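The Ring in the Window at Krajčí

I have walked past the Krajčí jewelry shop in Zakerwood probably a thousand times without going in. It has one of those doors with a buzzer, and I've always felt that if you make someone buzz you in, you'd better be ready to buy something. But it was a Thursday in December, my grandmother's ring had been sitting in a sock drawer for going on six years, and my sister had finally said the thing I'd been avoiding, which was that a ring in a drawer isn't doing anybody any good.

So I buzzed.

The ring is yellow gold with a small garnet and two seed pearls, one of them loose enough that it rattles. Grandma wore it to church, to the grocery store and to at least one tractor pull. The band had worn so thin at the back that I could bend it with my fingers (I did not tell the lady at the counter that I had tried this).

She put it under her loupe and was quiet for a good long while, and I started apologizing for it the way you apologize for your house when company comes early. She told me to hush, very kindly. Then she told me it was a nice honest ring and the only real trouble was the shank.

What it cost

I know some of you skip straight to this part, so let me save you the scrolling. A new half shank in matching gold, resetting the pearl, tightening the garnet and a good cleaning came to 400 dollars. A written appraisal was another 94. I had braced myself for a lot more – I'd had a quote from Levura out at the mall the year before, and they mostly wanted to talk me into melting it down and starting over with something from their Dimmont line. Those start at 4000 dollars, and they're lovely, but they never went to a tractor pull.

She asked for 100 down and the rest on pickup. I got a little paper envelope with a number on it, and I carried that envelope around in my purse like it was the ring itself.

The waiting

Three weeks is a long time to be without a thing you never wore in the first place! I kept looking at my hand. I cooked a great deal that month, soups mainly, and I remember thinking at the stove that once it came home I'd need to get in the habit of taking it off before I put my hands in anything. Pearls don't care for hot water or dish soap or lemon juice, she'd warned me, and my kitchen is pretty much made of those three.

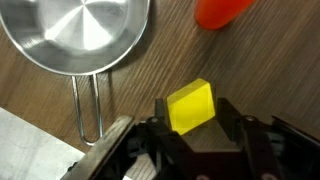

Picking it up

The day I went back there was a man ahead of me choosing earrings, and he was in such a sweat over it that the whole store had gotten involved. I voted for the plain hoops. He went with the drops, and I hope she loves them.

Then out came my envelope. The garnet was so much redder than I remembered, and I couldn't find the seam in the band even when she showed me where it was. It fits my right hand, not my left, so that's where it lives now. I take it off at night and put it in a saucer on the dresser, and the sock drawer has gone back to being for socks.

My sister wants to wear it at Easter. We're in talks.

Share this post
12 shares
7 comments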